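Can a robot do my chores yet? Your questions, my answers

I get a lot of mail about this, more than I get about anything else I write, and most of it boils down to the same handful of questions. So I've put them on one page. I'm not an engineer. I'm a person who hates dishes and has spent far too many evenings reading about machines that might do them for me, and I used to work the floor at a packing plant, so I have opinions about that side of things too.

Last updated 8 February 2024.

So can I buy a robot that does housework?

You can buy one that does a piece of housework. A robot vacuum is a real product that really works, and I've had one for five years (I named it Mamani, after my old landlady, who also bumped into my furniture a lot). Mopping ones are decent. Lawn mowers are good if your yard is flat. Past that, you're mostly looking at research projects and very nice videos.

Why is the kitchen so much harder than the floor?

The floor is one surface, and everything on it is either floor or something to steer around. A kitchen is full of stuff you have to pick up, and every bit of it wants to be picked up differently. A bowl inside another bowl. A plate on a plate. A sponge, a fork leaning in the sink, a cloth that somebody dropped in a wad. You and I do all that while talking on the phone! A machine has to work out where one thing stops and the next one starts before it moves at all.

Cloth is the part that gets me. A mug is the same shape every time you look at it. A dish towel is never the same shape twice, and once you grab one corner the rest of it goes wherever it likes. My friend Nayeli Tello teaches a night class in robotics and she says her students always want to start with laundry, and she always steers them back to blocks and cups for the first 14 weeks.
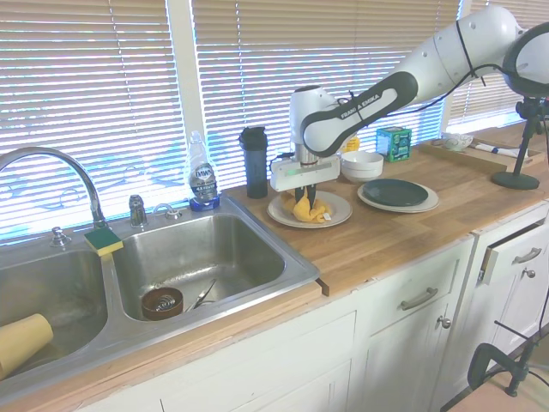 What about the dishwasher? Could a robot at least load it?

Loading has been done in labs plenty of times, usually with a known set of dishes and a rack in a known spot. Your own dishwasher is a tougher customer, with its mismatched plates and the one pan that only fits if you tilt it. I'd expect unloading to come first. The dishes are already spaced out, and the cupboard doesn't care much about the order.

How fast are these things?

Slow. Check the corner of any video for a little "4x" or "10x" and you'll see what I mean. I watched one clip that was 20 minutes long before they sped it up, and at the end of it a table had been cleared. I don't hold that against anyone. If I'm asleep or at work, I don't much care how long my table takes. I care whether my glasses are still in one piece.

Is somebody secretly driving it?

Sometimes, and it isn't always a secret. A lot of arms are steered by a person so that the machine has good examples to learn from later. Decent videos say so. Look for "autonomous" or "teleoperated" in the caption, and if neither word is there, write and ask. I do, and people are nicer about it than you'd think.

Are factories further along than homes?

Miles ahead, for jobs that repeat. When I was at Falletti we had an arm stacking cartons at the end of line nine, and it was better at it than I ever was. Same carton, same pallet, same height off the floor. But returns were all done by hand, and my old shift lead Rigoberto Puma tells me they still are – every box that comes back is a surprise, half of them are taped shut with something awful, and there's a loose sock in one out of every 20.

Serkley, the shop down the road, tried to automate bagging for soft goods in December. They kept the machine for the boxed items and put people back on the T-shirts.

Should I wait for one before I redo my kitchen?

Please don't! Build the kitchen you want to cook in. If you're asking whether anything helps, then clear counters and good light, I guess, and both are nice for humans too.

When do you think it'll happen?

I used to give a number. I said five years once, in print, and that was nine years ago, so I've retired from guessing. I'll say that the picking-up part looks much better to me than it did back then, and the "do it in any house, with anybody's junk" part is where I'd keep my eye.

Related items
Robot vacuums and long-haired dogs: a diary
What I learned on the line at Falletti
The Inel window cleaner, one winter later
Folding a fitted sheet (human edition)
Ask me a question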